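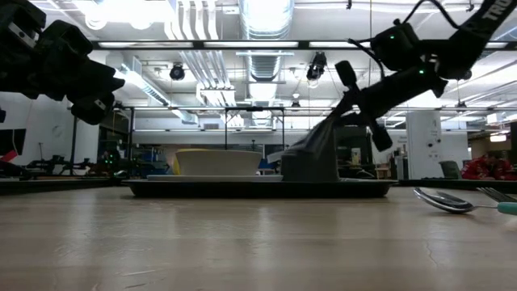
Table setting at Mescombe. Bowl on its plate on the tray, gripper down at the gray molded piece.

October, notebook 8. Visit to the Mescombe open day with Khurram Tarar

Got in at 9:40, badge, coffee, straight to the two-arm bench. I've read the Stekari write-up three times and still wasn't ready for how nice it is to stand next to the thing! The job is a meal tray: plate, bowl, cutlery, folded cloth, all ordinary tableware. Bindu Pinto ran the demo and let us stay through the second group's slot as well, so we got two rounds of it and far too many questions in.

Notes as she gave them:
- 3,877 recorded tray episodes so far, all driven by a person on the leader arms.
- 191 of those thrown out, mostly for bad time sync between cameras.
- One operator session is 69 minutes, then they swap. Bindu says hands get sloppy after that and it shows in the data. (We let people go two hours. Fix this.)
- Layout gets changed between episodes, on purpose. Cutlery may start on the table or on the tray.

Khurram asked about rim grasps on the bowl. Our fingers skate on anything glazed. Theirs come in slower over the last bit of travel, and Bindu thinks that matters more than the pad material. I want to try it before we order more pads from Coste.

The wrist view is what I came for. You get the bowl rim, the tray edge and both fingertips all at once, and the teal handles stand out beautifully against the black tray. Our wrist camera sits too far forward and loses one finger as soon as the hand closes.
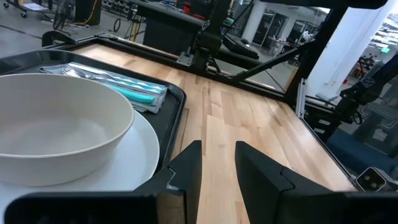 Cloth

My favorite part of the morning. Cloth is where we gave up in the spring, and they just keep at it. She wants the fold facing the hand before the pinch, and she'll throw away an approach and start over if the cloth has rucked up. Khurram got five minutes on the leader arms and was grinning the whole time. He says the delay is shorter than on the Mitlow rig. I'd like a real measurement, so I've asked for their latency log.

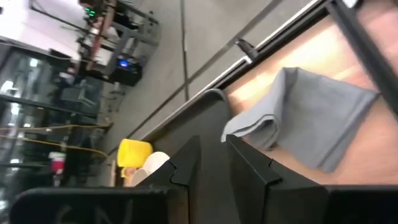

Wrist camera, gray cloth folded on the table past the right finger.

Worth copying: they let the wrist view tilt however it wants and never level it in software. I asked twice because I was sure I'd misheard. We spend real time on that correction step and I'd love to drop it, at least for one training run.

Lighting is plain overhead fluorescent, no hoods. The table picks up reflections, and so do the spoons. Bindu leaves all of it in. Khurram isn't convinced, we argued about it most of the way home.
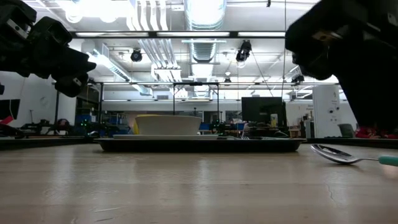 Fixed camera, both arms over the table, spoon with the mint-green handle at the near right.

To do
- Move wrist camera back, check both fingertips stay in view when closed (me)
- Slow final approach on bowl grasps, same pads as now (Khurram)
- Cap operator sessions, put it on the sign-up sheet
- Buy cutlery with colored handles
- Email Bindu: latency log, cloth folding instructions, and whether we can bring the Mitlow people next time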